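Random Selection Methods for Small Online Giveaways
Project report, Dong-hyun Tak
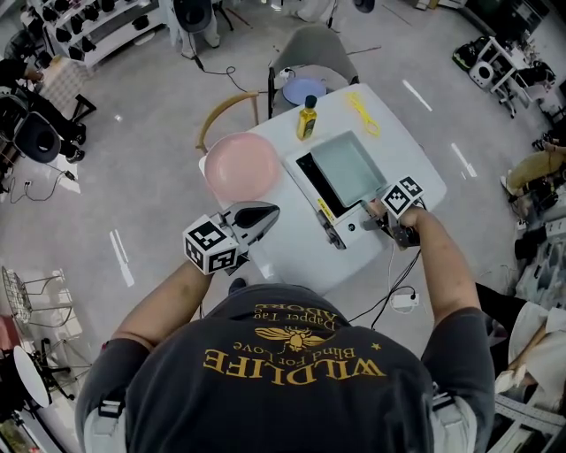 Small blogs and craft shops often give away a single prize by drawing one name from the comments. This project compared two ways of making that draw: folded paper slips pulled by hand from a bowl, and a script that picks a row number from a spreadsheet. The question was whether the paper method favors some entries over others. Prizes in the giveaways we read through were mostly small handmade items or printed clothing, the sort of dark T-shirt with a yellow bee and the word "WILDLIFE" on it. Prize value was recorded but not used in the analysis.

Data

Entries came from the public comment threads of 14 giveaways hosted on Jeka. The raw export held 3,889 comments. Duplicate entries, replies by the host and comments posted after closing were removed, leaving 2,434 valid entries. Two threads had no stated closing time. For these, the time of the winner post was used.

Method

For the paper draw, each entry was printed on a slip of the same size, folded twice and placed in a bowl in the order received. The bowl was stirred by hand for ten seconds before each draw. Slips were returned after every draw. The script used the standard random number function in the Sesico spreadsheet package with no fixed seed.

Results

The script showed no clear pattern by entry position. The paper draw did: slips added in the last quarter of the thread were drawn more often than expected, and the effect was stronger in the larger threads. Stirring for thirty seconds reduced it — but did not remove it in the largest thread, where the bowl was close to full.

Limitations

All paper draws were made by one person, so differences in stirring style were not tested. Slip thickness was also constant. Multiple entries by one reader under different names could not be detected.

Further work

A repeat with a larger container is planned for December. The cleaning script will be rewritten first, as it currently drops comments that contain only a link.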